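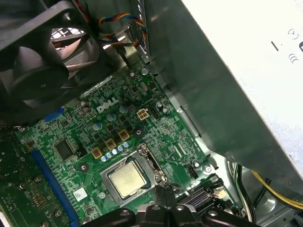 # Jerkport Desktop Service Notes

This folder holds the processor removal and seating notes kept by the Pemine workshop for Dell desktop computers. It contains 39 short entries in 2 sections, removal and seating.

## Removal

Disconnect power before opening the case. Release the retention lever fully, open the metal frame, and lift the processor by its edges — never by sliding it across the socket.
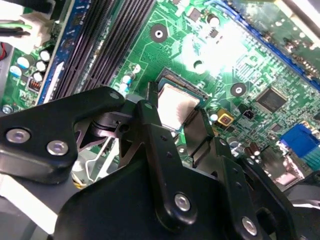
**Must the motherboard come out of the case first?**
The processor can be removed with the board still mounted, once the heat sink is off.

## Seating

Match the notches on the chip to those in the socket. Lower it straight down, then close the frame and the lever.

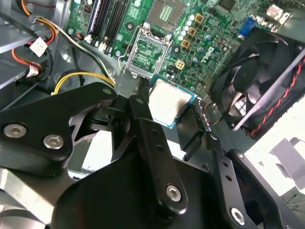

**What should be done if a contact pin is bent?**
Stop work, cover the socket, and record the fault under the Potgieter checklist.

Revised in June.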